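House rules for gripper work, version 3

I finally wrote down the rules we follow when we record hand-held gripper work in kitchens. Yasaman Mohammadi asked for them after we merged the Jistness sessions with the older Grewal ones and found that 57 clips couldn't be used.
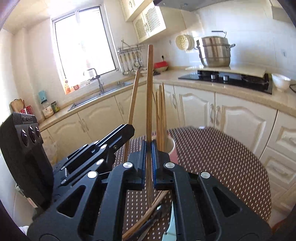
The first rule is about what counts as one pick. A pick starts when the jaws begin to close and ends when the object is let go. One object per pick, unless the task sheet says otherwise. A single chopstick held upright between the blue pads is a clean case, and it's the one I show new people. We label the object, the hand and the place it should end up.

Rule two covers mixed items. Chopsticks, spoons and anything with a blade get separate labels even when they lie together. Blades stay covered.

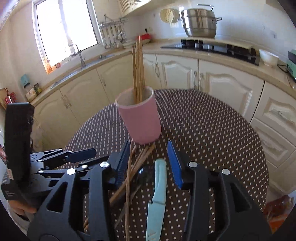
Who decides when a take is thrown out? The person reviewing it, and never the person who recorded it. We tried it the other way for 465 takes and kept far too much.

Rule three is for two grippers. Each one gets its own label, left or right, and the label stays the same for the whole session. Clocks are checked before the first take and again after lunch.

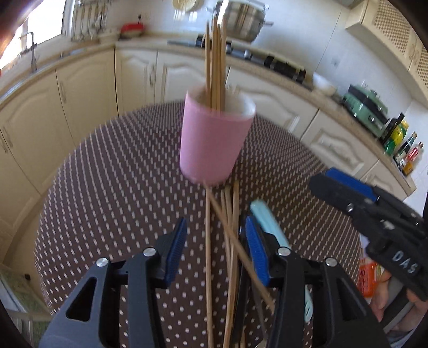

Tandberg, November

Amirhossein Nikzad has now gone through all 2870 takes with the new rules. He wants a fourth one about dropped objects. For now, leave it where it fell, finish the take and mark it as a drop.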